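Re: [warnine-dogs] Chew toys that last?

On the Warnine list, someone wrote:
> Our girl goes through a soft toy in an afternoon. Has anyone
> found a rubber one she can't shred? Happy to order in.

Oh yes, get a bone with nubs all over it! Ours came from the pet shop in Skavcombe for $21 and I'd buy it again tomorrow - the colour is ridiculous and he adores it. It's had 3 months of daily chewing so far. I wash it in the laundry sink with an old toothbrush, then leave it on the table overnight.

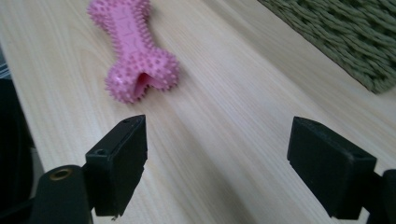

Ayala wrote back to me off-list that a smear of peanut butter in the hollow end keeps her two busy right through dinner, and that she puts it in the freezer first on hot days. I'm trying that this arvo!

Do check the size before you order, though. Our first was a small and he could fit nearly the whole thing in his mouth, so back it went. They swapped it without any fuss.

Cheers from Clakau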